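Purkura Snack Table: Read Me First

Welcome, and thank you for stopping by. Purkura is a collection of pictures and notes about the ordinary business of putting snacks on a table: the packets, the bottles, the bowls, and where people like to set them down.

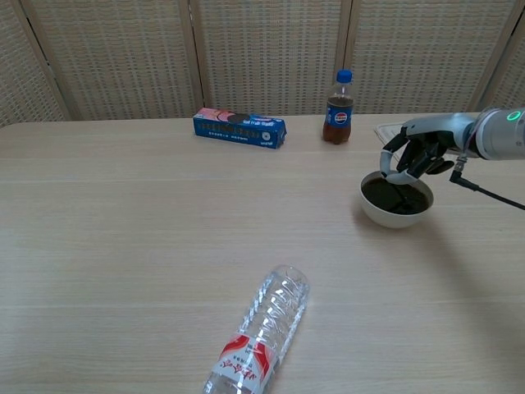
I started keeping it when I was laying out tables for Endbridge, a small studio with one good room and a lot of visitors, and I noticed how often the same few things ended up side by side. A box of something sweet, a small bottle of cola, a white bowl. You would think there is only one way to arrange them, but I have moved a bowl from one side of a table to the other a dozen times in an afternoon and liked it differently each time (my tea went cold, as it usually does).

What you get

The collection holds 948 pictures, and 660 of them have a written note to go with them. The rest are waiting for me to sit down on a rainy weekend. I would love to reach 1,000 before January, but please don't hold me to it!

Each note is a short text file with the same name as its picture. It has a line for the table, a line for packets and boxes, a line for drinks, a line for bowls and dishes, and a last line called "remarks" where I write whatever seemed worth keeping. Some remarks are very long. I do go on a bit.

How I write things down

Boxes are noted by main color first and then by how they rest, so "blue, on its side" or "red, standing." If I can't tell what is inside a box, I write "snack, unsure" and leave it there. Brand names go in only when they can be read, such as Pepsi on a bottle label. Please don't fill in a brand from memory, even if you are quite certain you have the same packet in your cupboard.

Bowls are noted by color and material. Contents get their own entry, and it is perfectly fine to leave that one blank.

For the background, I use "divider" for any folding screen, woven or plain, and "wall" for a wall. Early notes say "screen" for the same thing, and I have been changing them over whenever I come across one.

Folders

tables: the pictures
notes: the text files
gurkel: 5 lists of words for packets and dishes, named after the shop where I bought my first set of bowls
old: earlier notes, kept in case I tidied something I shouldn't have

Using it

You are welcome to use Purkura for teaching, for your own layouts, or for practicing written notes of your own. If you publish something with it, a mention of the name would be lovely. Please don't use it to compare brands or to say anything about what people eat, as the snacks were picked for their shapes and colors.

Corrections are very welcome. Send me the picture name and the line you would change, and I will get to it.

Tín Trương
Last tidied Fri 30 August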